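발코니가 돌아왔습니다

블로그 너무 오래 비워 뒀죠. 댓글로 공사 어떻게 됐냐고 물어보신 분들 계셨는데, 발코니 드디어 열렸어요! 지금도 문 열어 놓고 커피 옆에 두고 쓰는 중입니다. 밖에서는 아직 옆 동 드릴 소리가 들리지만 우리 동은 끝났으니까 이제 남의 일처럼 들리네요. 사람 마음 참 간사해요.
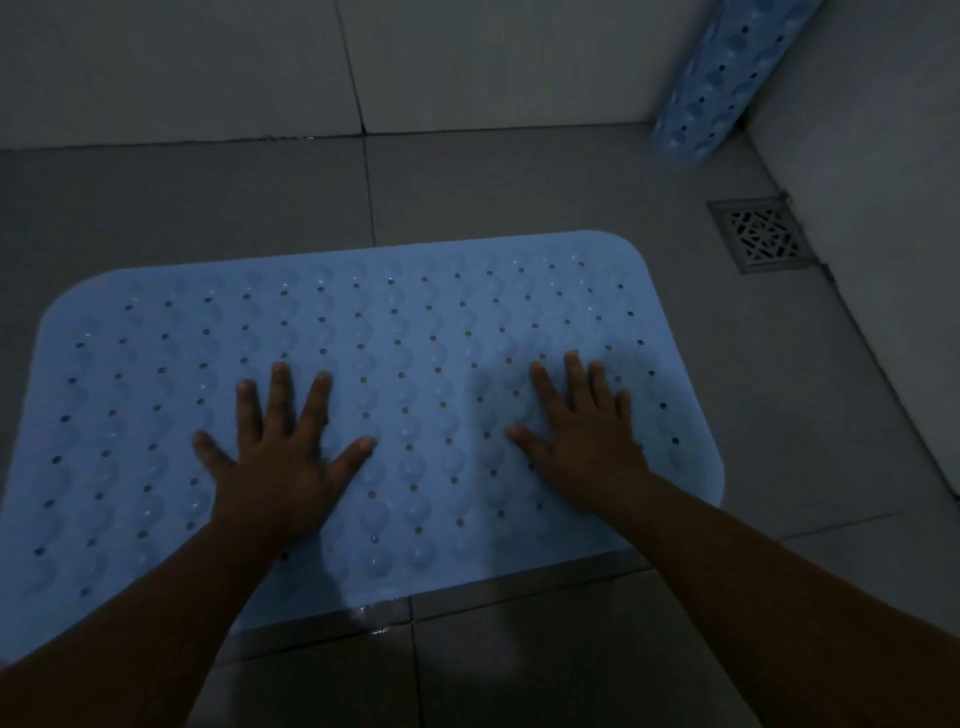
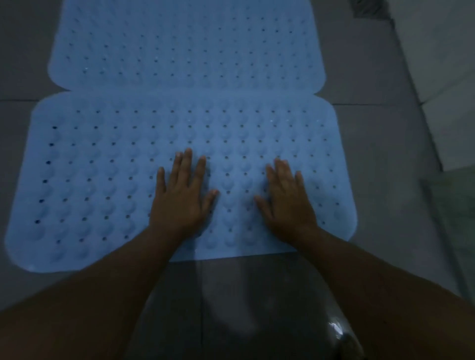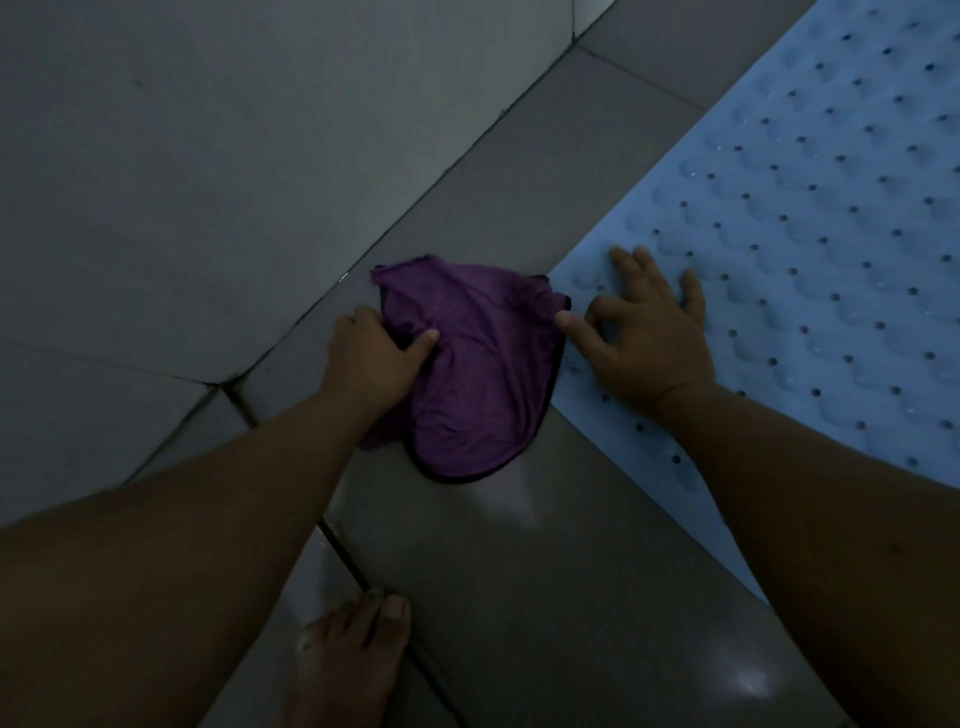

욕실 바닥과 하늘색 매트

처음 오신 분들을 위해 짧게 설명하자면, 저는 노르웨이에서 오래된 아파트 단지에 살고 있어요. 단지 이름은 볼시데(Vollside)이고, 전부 201세대입니다. 건물 나이로 치면 저희 엄마랑 비슷한데, 외벽이랑 발코니는 지어졌을 때 모습에서 거의 손을 안 댔다고 해요. 콘크리트 발코니 밑면에서 조각이 떨어지기 시작하고, 난간 고정하는 자리마다 녹물이 줄줄 내려오고, 겨울이면 북쪽 방 벽이 손 대면 깜짝 놀랄 정도로 차가웠거든요. 그래서 외벽 단열이랑 발코니 교체를 한꺼번에 하기로 한 게 재작년 총회였고요.

총회 얘기는 예전 글에 썼으니까 길게는 안 쓸게요. 다만 그때 제가 제일 걱정했던 게 돈이었는데, 결과만 말하자면 우리 집 기준으로 매달 공동비용이 1,231크로네 올랐어요. 작은 돈 아니죠. 저는 처음 고지서 받고 부엌에 서서 한참 계산기를 두드렸습니다. 외식 줄이고, 구독하던 거 두 개 끊고, 뭐 그런 식으로요. 같은 평형이라도 대출을 미리 갚은 집은 다르고, 발코니가 모서리에 있는 집도 또 달라서, 계단에서 이웃 만나면 서로 얼마 나왔냐고 묻는 게 한동안 인사였어요.

시공은 하우겐(Haugen)이라는 회사가 맡았어요. 이름만 보면 누구네 삼촌이 하는 회사 같은데 꽤 큰 곳이더라고요. 현장소장은 울라 미트뵈(Ulla Midtbø) 씨. 첫 설명회에서 주민들이 질문을 폭탄처럼 던지는데 표정 하나 안 바뀌고 하나씩 수첩에 적던 분이에요. 모르는 건 모른다고 하고, 다음 날 저녁에 답을 인쇄해서 현관마다 붙여 놨어요. 저는 그때부터 이분을 좀 믿게 됐습니다. 물론 나중에 싸울 일도 있었지만요(싸웠다기보다 제가 긴 이메일을 보냈죠, 네).

비계 얘기부터 해야겠네요. 비계가 올라온 건 아직 눈이 남아 있을 때였어요. 쇠파이프 부딪치는 소리가 아침 일곱 시부터 나는데, 저는 재택이 많아서 회의할 때마다 음소거 버튼에 손가락을 올려놓고 살았습니다. 그다음에 흰 비닐 천막으로 건물 전체를 감쌌어요. 이게 진짜 힘들었어요. 소음은 이어폰으로 어떻게든 되는데, 하늘이 안 보이는 건 방법이 없더라고요. 비가 오는지 해가 나는지 휴대폰을 봐야 알고, 바람 부는 밤에는 천막이 펄럭거려서 배 안에서 자는 기분이었어요. 한낮에도 방 안이 우유 탄 것처럼 뿌옇고요. 화분들은 다 시들시들해져서 반은 회사에 입양 보냈습니다.

공지에는 우리 동이 15주 걸린다고 되어 있었어요. 저는 그 숫자를 달력에 적어 놓고 하루하루 지워 나갔는데, 중간에 낡은 발코니 슬래브를 떼어 내면서 안쪽 철근이 생각보다 많이 상한 자리가 나왔대요. 그래서 보강 설계를 다시 하고, 구조 계산을 다시 받고, 그동안 우리 쪽은 그냥 멈춰 있었습니다. 천막만 쳐진 채로 아무도 안 오는 날이 며칠이나 계속되니까 시끄러울 때보다 더 불안했어요. 제가 긴 이메일을 보낸 게 바로 이때예요. 울라 씨 답장은 네 줄이었는데 필요한 말은 다 있었고, 마지막 줄에 올라와서 직접 보겠냐고 적혀 있었어요.

그래서 올라가 봤죠! 안전모 쓰고 조끼 입고, 비계 계단으로 우리 집 창문 앞까지요. 맨날 안에서만 보던 창을 밖에서 보니까 기분이 이상했어요. 제 책상이 보이고, 안 갠 담요가 보이고… 그동안 작업하시는 분들이 이걸 다 보셨겠구나 싶어서 좀 부끄러웠습니다. 아무튼 울라 씨가 콘크리트 걷어 낸 자리를 손전등으로 비춰 줬는데, 철근이 과자처럼 층층이 일어나 있더라고요. 저기다 의자 놓고 앉아서 맥주 마시고 그랬는데 말이죠. 내려오면서 늦어져도 좋으니까 제대로만 해 달라고 했어요. 이메일이랑 태도가 너무 달라서 민망했지만요.

외벽은 기존 마감을 떼고 단열재를 두껍게 붙인 다음 그 위에 패널을 거는 방식이에요. 패널은 시무라(Cimura)라는 제품인데, 색 고르는 과정이 또 한 편의 드라마였습니다. 후보가 모래색, 회색, 벽돌색 이렇게 있었고, 견본 판을 쓰레기장 옆 벽에 걸어 놓고 몇 주 동안 보라고 했거든요. 맑은 날 다르고 흐린 날 다르고, 젖으면 또 완전히 달라요. 저는 끝까지 벽돌색 편이었는데 모래색이 이겼어요. 지금 보면 나쁘지 않아요. 해 질 때는 살짝 살구색이 돌아서 예쁘기도 하고요. 그래도 저는 벽돌색이 더 나았을 거라고 생각합니다(뒤끝 있어요).

재미있는 건 단열재가 두꺼워지니까 창이 벽 안쪽으로 쑥 들어가 보인다는 점이에요. 밖에서 보면 건물이 눈이 깊어진 사람 같달까요. 대신 빛이 비스듬하게 들어오는 시간이 조금 짧아졌어요. 아랫집 마리트 하우글란(Marit Haugland) 씨는 이게 영 마음에 안 든대요. 거실 안쪽까지 들어오던 저녁 해가 이제 소파 앞에서 멈춘다고요. 저는 한 층 위라 그런지 차이를 크게 못 느끼는데, 그 집은 앞에 큰 자작나무도 있어서 더할 거예요. 설명회 때 일조 이야기는 거의 안 나왔던 걸로 기억해요. 혹시 비슷한 공사 앞두신 분들은 이 부분 미리 물어보세요. 창 위치를 같이 바깥쪽으로 옮기는 방법도 있다는데, 그러면 창틀까지 다 건드려야 해서 비용이 확 올라간다고 하더라고요.

그리고 대망의 발코니. 새 발코니는 예전 것보다 조금 깊어요. 예전에는 의자를 옆으로 나란히 놓고 둘 다 건너편 동만 쳐다봐야 했는데, 이제는 작은 테이블을 사이에 두고 마주 앉을 수 있어요. 이 차이가 이렇게 클 줄 몰랐네요. 바닥은 매끈하고 물이 한쪽으로 모여서 빠지게 경사가 들어가 있어요. 첫날 구슬을 굴려 봤다가(왜 그랬을까요) 배수구 쪽으로 또르르 가는 걸 보고 혼자 박수 쳤습니다.

유리는 선택이었어요. 루노(Luno)라는 접이식 유리 시스템을 추가할지 말지 세대별로 정하라고 했는데, 저는 마지막 날까지 고민하다가 신청했어요. 바람 많이 부는 쪽이라서요. 유리 여러 장이 레일을 따라 옆으로 밀려서 한쪽에 책처럼 접히는 방식인데, 아직은 첫 장을 여는 손잡이가 뻑뻑해서 두 손으로 당겨야 해요. 점검 때 얘기했더니 쓰다 보면 부드러워진다고 하시던데, 그 말은 제가 신발 살 때마다 듣던 말이라 일단 하자 목록에 적어 달라고 했습니다.

하자 목록 얘기가 나왔으니까 그것도 조금. 인수 점검 때 우리 집에서 나온 건 모두 3건이에요. 유리 손잡이, 발코니 문턱 실리콘이 울퉁불퉁한 것, 그리고 외벽 조명 하나가 안 켜지는 것. 조명은 그 자리에서 바로 고쳐 주셨고 나머지는 기다리는 중이에요. 팁이라면 팁인데, 점검은 꼭 환할 때 받으세요. 마리트 씨는 오후 늦게 잡았다가 난간 유리 긁힌 걸 못 보고 서명했대요. 다음 날 아침에 발견해서 전화했는데, 다행히 받아 주긴 했지만 설명하느라 꽤 애먹었다고 합니다.

제일 궁금해하실 단열 효과는요, 아직 몰라요! 지금 8월이잖아요. 겨울을 나 봐야 알죠. 그래도 느껴지는 건 있어요. 일단 조용해졌어요. 큰길 쪽 버스 소리가 예전에는 침대까지 올라왔는데 지금은 창을 닫으면 멀리서 웅웅거리는 정도예요. 그리고 더운 날 낮에 벽 쪽 방이 덜 달아오르는 것 같아요. 이건 온도계로 잰 게 아니라 제 몸 기준이니까 걸러 들으시고요. 전기요금은 겨울 지나고 작년 거랑 나란히 놓고 비교해 볼게요. 작년 고지서 다 모아 놨습니다.

반대로 새로 생긴 숙제는 환기예요. 예전 벽은 틈으로 바람이 솔솔 들어왔으니까 알아서 환기가 된 셈인데, 이제는 그게 없어졌잖아요. 울라 씨가 준 안내문에도 창 위쪽 환기구를 절대 막지 말라고 굵은 글씨로 적혀 있어요. 저 예전에 춥다고 거기 테이프 붙여 놓고 살았거든요. 떼느라 고생 좀 했습니다. 접착제 자국이 누렇게 남아서 드라이어로 데워 가며 긁어냈는데, 손톱은 쓰지 마세요. 플라스틱 카드가 제일 낫더라고요. 안 쓰는 도서관 카드로 했어요.

공사 기간에 짐은 어떻게 했냐는 질문도 있었죠. 발코니에 있던 건 전부 안으로 들여야 했어요. 의자, 빈 화분, 흙 포대, 스키, 정체 모를 상자. 그걸 침실 한쪽에 쌓아 놓고 반년 가까이 살았더니 나중에는 스키 위에 옷을 걸고 있더라고요. 이번에 다시 내놓으면서 꽤 버렸어요. 흙 포대는 윗집에서 가져가셨고, 상자에는 예전 집 열쇠랑 크리스마스 전구가 들어 있었습니다. 전구는 멀쩡해서 발코니 난간에 둘러 볼까 했는데, 규칙을 보니 난간 바깥쪽에는 아무것도 걸면 안 된대요. 안쪽은 된다고 해서 안쪽에 걸 거예요. 아직 여름이지만 뭐 어때요.

난간에 화분 거는 것도 같은 규칙이에요. 그래서 거는 화분은 다 포기하고 바닥에 놓는 긴 화분으로 바꾸려고 하는데, 새 바닥에 물자국 남을까 봐 받침을 뭘로 할지 고민 중이에요. 금속은 녹이 걱정되고 나무는 썩을 것 같고. 북향에서 잘 버티는 식물 아시는 분 있으면 그것도 같이 알려 주세요. 고사리는 이미 한 번 보내 드렸습니다. 명복을 빕니다.

아, 그리고 옆 동은 이제 천막이 올라갔어요. 어제 세탁실에서 만난 옆 동 분이 얼마나 힘드냐고 물으셔서 제가 아주 생생하게 말씀드렸더니 얼굴이 점점 어두워지시더라고요. 밝은 얘기도 해 드릴걸. 그래서 주말에 커피 드시러 오라고 했어요, 발코니 구경도 하실 겸. 지금 컵이 짝이 안 맞는 것밖에 없는데 그 전에 좀 사다 놔야겠네요.

다음 글에는 유리 접었다 펴는 영상이랑 공동비용 고지서 읽는 법을 써 볼게요. 고지서는 항목 이름이 하도 복잡해서 저도 관리사무소에 전화를 한 번 더 해야 합니다. 혹시 같은 회사에서 공사하신 분 계시면 손잡이 뻑뻑한 거 정말 풀리는지 댓글 좀 부탁드려요!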